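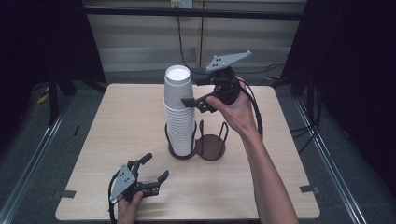
Why Do Paper Cups Fit Inside Each Other?

Have you ever been to a picnic or a school fair and seen a great tall stack of paper cups waiting beside the lemonade? It looks like a tower, and if you pulled it apart and stood every cup in a row, the row might run right off the end of the table and you'd have to start putting cups on chairs. But stacked up, they all fit in a spot no bigger than the bottom of one cup! Today we are going to find out how that works, and along the way we'll learn a lovely word: nesting.

The secret is in the sides

Find a paper cup, if you have one at home, and look at it from the side. Is the top the same size as the bottom? Look closely. The top is wider. The sides lean outward a little bit as they go up, and we call that a taper. A taper is a shape that gets slowly narrower toward one end, like a carrot, or an ice cream cone, or the sleeve of your winter coat.

Now think about dropping one cup into another. The narrow bottom of the second cup goes easily through the wide mouth of the first cup. Down it slides, down and down, until the sides of the two cups touch and it can't go any farther. Only a little strip of the second cup is left poking out at the top. When things sit inside one another like this, we say they are nested, just like those painted wooden dolls that open up and have a smaller doll inside, and then a smaller one, and then a tiny one the size of a bean. The difference is that the dolls are all different sizes, and the cups are all the same size. Isn't that clever? You don't need a big cup and a medium cup and a small cup. One size does the whole job.

If cups had perfectly straight sides, like a soup can, this would never work. Go and ask a grown-up for two soup cans of the same size and try to put one inside the other. (Leave the soup in. You'll see the trouble right away.)

What the rolled edge is for

Run your finger gently around the top of a paper cup. Do you feel the little round bump? The paper has been curled over on itself. The curl makes the cup stronger, so it doesn't fold up when you squeeze it, and it's much nicer on your lips than a sharp paper edge would be.

The curl helps with stacking, too. In a tall stack of white cups, all you see of most of them is the curled edge and a little bit of the side, one above the next above the next, like the rungs of a ladder. The cup on the very top is the only one that shows you its inside.

A little stacking arithmetic

Grab a ruler and let's play with some numbers. Pretend that the cups at the Sondow Children's Library summer party are 4 inches tall, and that each extra cup makes the stack a quarter of an inch taller. A stack of two cups would be 4 and a quarter inches. A stack of five cups would be 5 inches. How about 50 cups? The first one is 4 inches, and the other 49 add a quarter inch each, which makes 12 and a quarter inches more. All together that's 16 and a quarter inches, a bit taller than a ruler.

And if you didn't nest them at all, but stood 50 cups end to end? That would be 200 inches, or more than 16 feet! You'd need a very long ladder and a very calm day.

Your own cups may be taller or shorter than ours, so measure them and work it out again with your own numbers.

Keeping the tower from tipping

There is one problem with a tall stack of cups, and perhaps you have thought of it already. It wobbles. Paper cups are light, and a tower of them stands on just one small bottom. Somebody bumps the table, or a breeze comes by, and over it goes.

A cup holder is a great help. The one on the table at the top of this page is made of dark brown wire, and it has two round places for cups, side by side. The stack is standing in the one on the left, with a ring of wire and some upright loops around its base, and the one on the right is empty, so you can see the flat, round bottom where another stack could go. The wire works like a little fence. When the stack starts to lean, the cups at the bottom bump against the fence and can't slide away.

You might notice that the fence only goes around the lower part of the cups. That leaves the top free, so you can still reach the cups and take one.

How to take just one cup

This is harder than it sounds! Sometimes you pull on the top cup and three come up together, holding on to each other as if they were glued. When cups are pushed together very tightly, their sides rub against one another, and that rubbing is called friction. There may also be a bit of a vacuum, because air has to sneak into the space between the cups before they can come apart.

Try this:

1. Put one hand around the stack, a little below the top, and hold it gently. Don't squeeze, or you'll pinch the cups together even tighter.

2. With your other hand, take hold of the top cup by its curled edge.

3. Give it a small twist, the way you'd turn a doorknob. The twist helps the cups slide against each other and lets some air in.

4. Lift it straight up.

Go on a nesting hunt

Once you know about nesting, you'll start seeing it all over the place. Mixing bowls nest. So do flowerpots, buckets, plastic chairs, and the shopping carts at the grocery store, which push together into one long, rattly train. Walk around your home and see what you can find with sloping sides. Does it nest? How much of each one sticks out when you stack them?

Then draw a picture of your favorite nesting thing, and see if you can show where the taper is.

Words to remember

Nesting: fitting one thing inside another.

Taper: a shape that gets slowly narrower toward one end.

Friction: the rubbing between two things that makes it harder for them to slide.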